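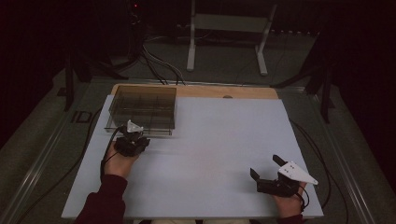
The divided box, back left, before I had made a single decision.

I own 24 kinds of button and, until this month, nowhere sensible to keep them. They lived in a biscuit tin with a dead watch battery and a key to something. So I bought a smoky plastic box with dividers, the kind Stikari sells to people who believe they are about to change.

The trouble with compartments is that they want categories. I started with color. Then Shabnam Magsi pointed out that I never look for a button by color, I look for one that fits the hole, and I had to admit she was right – which I did, eventually, by text. 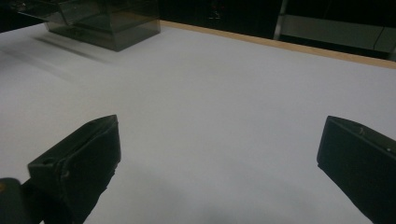 Size it is, then. Except coat buttons are all sizes, and the shirt ones breed. I also have eight toggles from a duffel coat I gave away in June. Do toggles count as buttons? I say yes. My mother would say throw them out.

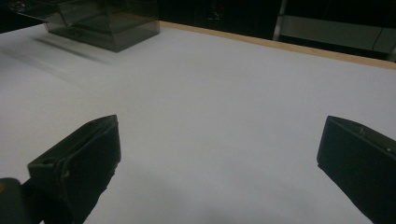
Posted by Ekua Kwofie | Jul 11, 2019 | Filed under: Small Storage

My current plan is one compartment for "misc" and as few others as I can get away with. If you've had a box like this for longer than a month, tell me what's in yours. I'd like to hear from anyone who kept the labels on.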